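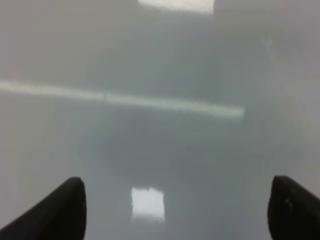 What do you all use to clean a glossy pale table top without leaving streaks?
A damp microfibre cloth with one small drop of washing-up liquid, then a second dry cloth straight after.

kettleside
Posted in February
That's what I do as well. The mistake I made for years was too much soap. It dries as a film and then every light in the room shows it up. I was using the Rudum spray before that and it left a haze whatever I did.

mossop_9
I get on fine with Rudum. You need to spray the cloth and keep it off the table. 300 ml lasts me up to 9 weeks and our table gets wiped after every meal.

kettleside
Tried that. Still hazy on mine. Might be the water here, it's very hard.

Youssra Abou Zeid
Hard water would do it. Wipe with the damp cloth, then buff before it dries by itself. I'd also look at what gets put down on the table. Ours is used for the children's building blocks and grit gets stuck underneath them. The top was covered in fine scratches before I worked that out.

mossop_9
Plastic blocks won't scratch a decent gloss top.

Youssra Abou Zeid
The plastic won't, the grit under it will. I wash the blocks in a bowl of warm water now, same washing-up liquid, and leave them on a towel overnight. The faint white smudges on the faces are harder to shift than ordinary dirt. This one is a teal cube.
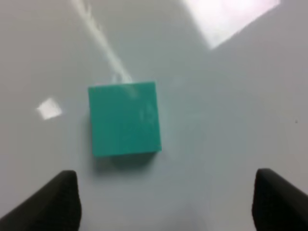 Pellow says those marks are often just scuffing in the plastic and no amount of washing will take them out. Try a dry cloth first, then a bit of bicarb paste on one face. If one face doesn't change, leave the rest alone.

kettleside
Bicarb is an abrasive though. I wouldn't use it on blocks or on the table. I dulled a patch on a Retura side table that way and it never came back.

tansy131
Agree with kettleside. I'd live with a few smudges.

mossop_9
A soft paste is fine on blocks if you go gently. Not on gloss, no.

Youssra Abou Zeid
I'll try it on one that's already in a bad way - the table is staying well out of it. I've put a play mat down for now and shake it out in the evening.

tansy131
Does the mat leave marks? My last one stuck to the top a bit near the window.

Youssra Abou Zeid
Not so far. I lift it at night.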